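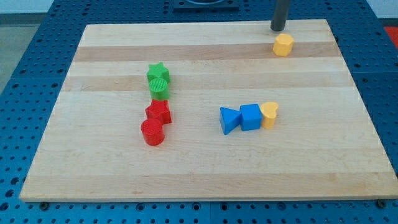

積み木仕分けデータセット Lustent 運用ルールとデータカード

どうも、このデータセットの面倒を見ている者です。READMEと言いつつ、半分以上は「作業のお作法」の話になります。データの中身だけ知りたい人は「収録内容」だけ読んで帰っても大丈夫ですが、自分でエピソードを足したい人は、すみません、全部読んでください!

最終更新:2022年7月12日

なぜルールを書くことにしたか

最初のころはみんな好きなように積み木を置いて、好きなように記録していました。それはそれで楽しかったんですけど、あとで学習を回してみたら、人によって「成功」の意味が違っていたんですね。私は目標の場所に触れていれば成功、Hauwa Harunaさんは手を離して静止するまで待って成功。どっちも言い分はあるんですが、同じラベルに混ざっていると困ります。それで2人で1週間くらい言い合いをして、今の形に落ち着きました。

収録内容

形合わせおもちゃのプラスチック製積み木を、木の板の上で動かすタスクです。色は赤、緑、青、黄。形は星、円柱、三角柱、立方体、ハート、六角柱が出てきます。同じ形で色違いのものもあるので(星と円柱は赤と緑があります)、指示文を書くときは必ず色と形の両方を入れてください。「星を取って」だけの指示文は、見つけしだい私が差し戻します。

エピソード数は1000。1エピソードの上限は40秒で、超えたらその時点で打ち切って「時間切れ」にします。失敗扱いにはしません。ここ、よく間違えられるところです。

フォルダの中身
episodes/ 映像と関節角の記録
labels/ 指示文と結果ラベル
notes/ 作業者の手書きメモを打ち直したもの(誤字はそのまま)

配置の決まり

積み木は板の上に全部載せてから始めます。縦に並べても横に寄せても、くっついていてもかまいません。むしろ、くっついた配置をもっと増やしたい! 隣どうしが触れていると指を入れるすき間がなくて難しくなるので、みんな無意識に避けるんですよ。気持ちはすごくわかるんですけど、そこが欲しいんです。

あと、きれいに色分けして並べる癖がある人(私です)は、ときどきわざと崩してください。向きも同じです。立っているのと倒れているのが両方あるとうれしいです。

途中で積み木が板から落ちたら、手で戻して続けるのは禁止。そのエピソードは「落下」で終了して、次を新しく始めます。もったいないと思っても、消さずに残してください。

安全のこと

人が板に手を伸ばすのは、アームが停止していて、なおかつ操作者が「止めました」と声に出したあとだけ。画面に停止と出ていても、声がなければ手は出さない。Wing-sze Choiさんが前の職場のTrellentでやっていた習慣をそのままもらったもので、最初はちょっと照れますが、3日で慣れました。

速度は設定上限の75%まで。急いでいる日も75%です。非常停止ボタンは操作者の手が届く位置に置いて、上に上着とかコーヒーとかを置かないこと。コーヒーは本当にやめてください。

作業台の穴に工具を挿しっぱなしにするのもなしです。六角レンチが1本行方不明のままなので、見かけた方はご連絡を。

ラベルの付け方

結果は「成功」「失敗」「時間切れ」「落下」の4種類。成功は、指示どおりの積み木が目標位置にあって、指が離れていて、2秒間動かないこと。Haruna案の勝利です。

ラベルは操作した本人以外が付けます。自分の操作はどうしても甘く見てしまうので。迷ったら2人目に見てもらい、それでも割れたら「失敗」にして、notesに一言書いてください。「ハートの先だけ線の外」くらいの雑な書き方で十分です。

使うときの注意

色と形の組み合わせが限られているので、これだけで学習したモデルが知らない積み木をちゃんと扱えるとは思わないほうがいいです。照明も明るくて均一な条件にかなり偏っています。暗い部屋で試したVundex班からは「ぜんぜん動かない」という率直な感想をもらいました。ですよね。

それから、このデータで評価した結果を安全性の証拠として使わないでください。ここで測っているのは積み木を運べたかどうかで、人のそばで動かしてよいかどうかは、別途きちんとリスクアセスメントをする話です。

直してほしいところ

誤ラベルの報告は、エピソード番号と理由を1行書いてくれれば受け付けます。配置ルールへの文句も歓迎です。次の版では、Odukoyaの倉庫班が作っている指示文の言い換え集を取り込む予定ですが、敬語とタメ口が混ざっているのをどうするか、まだ決めていません。意見のある人はnotesの「言い回し」に書き足しておいてください。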